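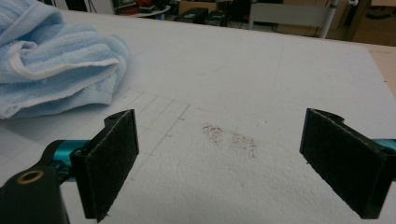 Nallwood Library Reopens Study Hall in October

PUNDTHORPE -- The Nallwood branch library will reopen its second-floor study hall in October with 269 seats and longer evening hours. The room closed in spring for new wiring and windows.

"People asked for more places to sit and work, and later closing," said branch manager Etelka Lengyel. Doors will stay open until 9 p.m.
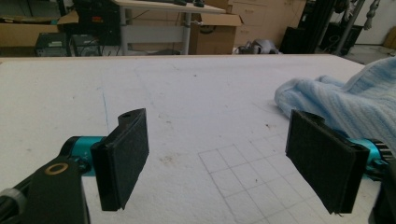

A white tabletop.

Library cards are free to Pundthorpe residents -- apply at the McGrath Street desk.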